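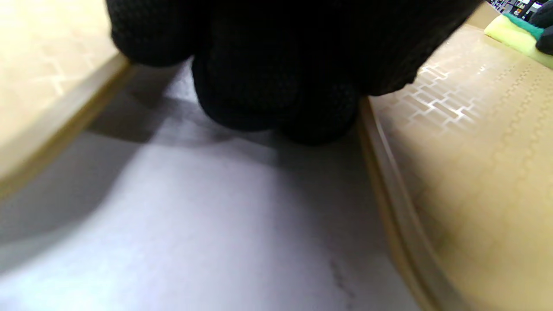
Iulian Tudose doesn't like the word "craft". He used it once in the first ten minutes of our talk and then took it back. "People say craft when they want to charge you more for a box," he said. "I pack things. Some people pack them badly and I try not to."

I had gone to see him at Skedia, the small packing firm where he trains new starters, with a fair amount of doubt. The company says that its way of packing by hand cuts breakages, and it says so on its website in very large letters. I have received enough smashed bowls in the post to want more than large letters.

So I asked him for the figures. He laughed and said I would have to ask Seul-gi Joo, who keeps them. Her answer was more careful than the website. In August they sent out around 2000 parcels from the main bench, she told me, and she doesn't think the month proves much. "We had a lot of books in August," she said. "You can throw a book down the stairs. I wouldn't put that on a poster, but somebody did."

I liked her for that. I still wanted to know what a trained hand is supposed to do that an untrained one doesn't.

Tudose's reply was mostly about gaps. Anyone can wrap an object, he says, and most people wrap it far too much. The trouble is in the narrow space down the side, between one wall and the next, where the fingers don't want to go. "You push down there and you feel if there is room. If there is room, the thing will move. If it moves for 2 days in a van, you know what happens."

Couldn't you just look?

"You can look at the top. The top always looks lovely."

He makes his trainees wear gloves for this, which struck me as odd if feeling is the whole point. He didn't agree. Card edges cut, he said, and a person with sore fingers stops reaching down to the bottom by the middle of the afternoon. "They will tell you they still do it. They don't do it." A thin knit is good enough, in his view, and he had no time for the padded pairs the firm bought from Pemeo last year. Those are in a drawer.

I put it to Joo that a loose-fill machine would close the gap faster than any pair of hands. She had a quote for one from Drilance, she said, and had turned it down. Was that on principle? "No. It was on price." If they were sending 1000 parcels a day she would think again, and she expected Iulian would sulk.

He says he wouldn't. "If it packs well, fine. I have a bad shoulder."

What he does distrust is the printed instruction sheet, of which Skedia has had 3 versions. The latest tells staff to leave "an even margin on all sides". Tudose read this aloud to me twice. "Even with what? A teapot has a handle. Where is the even margin on a handle?" He would like the sheet to say that you start with the awkward side and work back to the easy one. Joo says he has been asked to write that down and hasn't.

Before I left I asked whether customers notice any of it. Joo thought a few did. Tudose thought they noticed the tape – too much of it, usually – and were cross about having to find the scissors.

I ordered a jug from one of their clients the same evening, and paid for it myself. It came whole. So did the last one I bought, from a shop that wraps everything in newspaper, so I can't say I've learned a great deal from the jug.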